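Mug tree

A mug tree (also mug stand, cup tree, or, in my grandmother's house, "the antlers") is a small upright rack for holding mugs by their handles. It has a base, a post, and a number of arms that stick out from the post, usually tilted up so the mugs don't slide off. I've been keeping this page going for a few years as part of my kitchen encyclopedia, and it gets more mail than the entries on stoves and knives put together, so clearly people have feelings about it. Corrections are welcome and I do read them all, even the long ones.

Name

Most American shops call it a mug tree. "Mug rack" gets used too, but I try to keep that for the flat kind that screws to a wall, and "mug rail" for a bar with hooks under a shelf. Older folks in my family said "cup tree," and I like that better, but it confuses people who think of thin teacups, which really shouldn't go on one (see Trouble, further down). Some sellers have started calling anything with branches a "drinkware organizer." I refuse.

The arms are called arms, pegs, branches or hooks depending on who's talking. I say pegs when they're straight and hooks when they're bent, and that's the rule I stick to in the rest of this article.

Parts and shape

The plain sort is a disk with a pole in the middle. The pegs are set into drilled holes at an angle, and the angle is the whole trick. Too flat and the mugs creep outward every time somebody bumps the counter. Too steep and the handle rides down until the mug is jammed against the pole, and you have to lift it up and out like you're unhooking a coat. I like something in between, and I've never met two makers who agree on where that is!

Pegs are usually staggered at different heights, so that a mug on an upper peg hangs clear of the one below. Cheaper trees sometimes put all the pegs at the same two levels, and then a fat mug will knock against its neighbor. If you own wide soup mugs, look for a tall post before you look at anything else. My own tree stands 11 inches high, which is short, and I can only fill it if I put espresso cups on the bottom.

Wire trees do the same job with bent rod, and the post is often two or more rods twisted or welded together. They weigh less, so the base matters more. A good wire tree has a wide ring at the foot. A bad one has a little ring and a lot of optimism.

There are odd ones, too. I've seen a tree with a drawer in the base for tea bags, a tree that spins (fun for one morning), and a double-headed tree that Jullham sold for a short while, with a bowl on top for sugar packets. The bowl was always full of keys and rubber bands in every kitchen I visited. Jullham dropped it, then brought back the post without the bowl, and that version is the one you still find at yard sales.

Wood, metal and finish

Wood is what I think of first. Pale woods are popular and show coffee drips, dark ones show dust, and painted ones chip right where the handles rub. Oiled wood is easy to freshen up with a rag and some food-safe oil. Varnished wood looks nice longer but once the varnish goes at the pegs you have to sand the whole thing to make it match.

Water is the main enemy. People hang mugs straight from the sink, the drips run down the pegs, and it all ends up in the hole where the peg meets the post. Glue lets go, the peg starts to turn, and one day a mug is on the floor. I dry mine first now, mostly. A twist of the peg with your fingers every month or so will tell you if the glue is going.
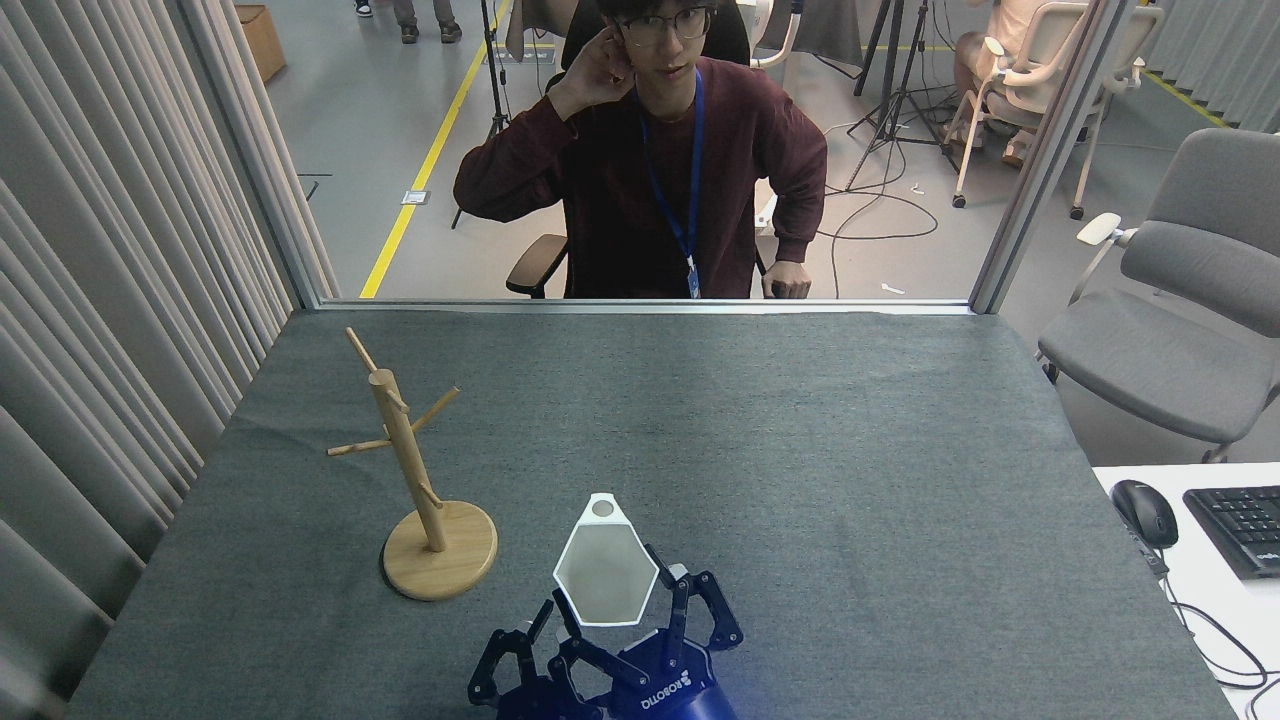
Bok-nam Kwak writes that I'm too hard on loose pegs, and that a dry-fit peg you can pull out is easier to live with than a glued one, as the tree can be packed flat and a split peg swapped in a minute. Fair point, and I've changed my mind about it twice since the letter came. A dry fit works well if the peg is slightly tapered and the hole was cut to match it. With a straight peg in a straight hole you're trusting to friction, and friction goes on vacation in winter when the heat is on and the wood shrinks.

For metal, chrome plate is bright and wears through at the rubbing spots, after which it rusts. Stainless steel is duller and lasts. Powder coating is kind to mug handles (no squeak!) but it can peel in a strip once it gets a nick. I had one in green from Prusura that peeled so neatly I was almost proud of it.

How many mugs

The usual household tree holds four or six. I've got nothing against bigger ones, but a loaded tree is heavier than you'd think, and every mug you add is weight held out to the side. Load the pegs in opposite pairs, bottom first, and unload top first. I learned this from the break room at Geltley, where I worked for a while in my twenties. They had a huge tree made by somebody's uncle, and whoever came in at 7 a.m. took the nearest mug, and so did the next person, and so did the next. By the middle of the morning everything left was hanging on the far side. It went over in May, and took the good sugar bowl with it.

As for whose mug goes on which peg, families seem to settle this without talking and then defend it forever. My brother still reaches for the top right one in my mother's kitchen, on a tree that replaced the tree he grew up with.

Some history, as far as I can tell

I'd love to give you a tidy start date, and I can't. Racks with pegs for hanging cups, hats, harness and bread are old and come up all over the place, and a post with pegs in it isn't the kind of thing that people wrote down. What I can talk about is the tree as a thing you bought in a store as a matched set, mugs included, which was all over the place when I was small. The mugs were stackable or nearly so, with a stripe, in brown, orange or cream. The mugs broke one by one and the tree stayed, so thrift stores are full of bare trees.

Seung-woo Sung, a wood turner I met at the Shin craft market, told me he made 75 of them one winter and sold 21. The rest went as jewelry stands the next year at a higher price, with no change except a smaller tag. I bought one of the leftovers. It's the 11-inch one I mentioned, and maybe it was a bracelet stand all along.

Other uses

Bracelets and necklaces, obviously. Also: spools of ribbon, rolls of tape, measuring cups with holes in the handles, baby bottles upside down (only if the pegs are long and very clean), kids' mittens near a heater, bananas. The banana thing works fine with a hook and poorly with a peg. A reader sent a long note on drying homemade noodles over the arms and I tried it, and I'd say use a broom handle between two chairs like everybody else.

Trouble

Chipped rims are the most common complaint. They come from mugs swinging into the post, so hang them with the opening facing away from the pole if the handle lets you.

Handles that don't fit are the second. A chunky peg won't take a dainty handle, and a handmade mug with a tiny finger loop may not go on any tree at all. Take your smallest mug to the store. I'm serious, I've done it, and the clerk was very nice.

Thin china I'd keep in the cupboard. All the weight of the cup hangs from the handle joint, and old glued repairs can give way.

Wobble is usually the base. Wooden disks cup a little as they dry, and then they rock. Sand the underside flat or stick on felt dots. If the post itself leans, look for a screw under the base (there's often one under a sticker) and tighten it before you try glue.

Dust, last. Mugs you use every day don't have time to get dusty. The one from your cousin's wedding does, so rinse it before company comes.

See also: Mug rail; Dish rack; Banana hook; Teacup (handles); Felt dots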